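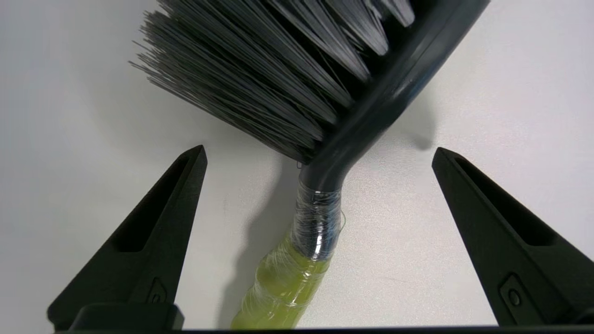

Gray-bristled brush with yellow-green handle, above a white tabletop.

Annual Review of Household Brushes

Each July this household reviews the brushes kept under the kitchen sink and in the hall cabinet. The present count is 8, of which 4 will be retained for daily use. The remainder will be moved to the garage or discarded.

The gray brush has been assigned to crumbs and dry dust on the table and windowsills. Its bristles are dense and fan outward, and the tips have begun to separate. The neck and handle are wrapped in clear film, now well creased – the wrapping will be removed before the brush goes back on its hook.

The following practice applies to all retained brushes. Bristles are to be combed out with an old fork, rinsed in lukewarm water, and left to dry with the bristles facing down. Brushes used on the stove are to be stored apart from those used on the table.

The hooks purchased from Gomo have held well and will stay in place. The Usero rack did not fit the cabinet door and has been returned. A review of sponges and cloths will follow in the next entry.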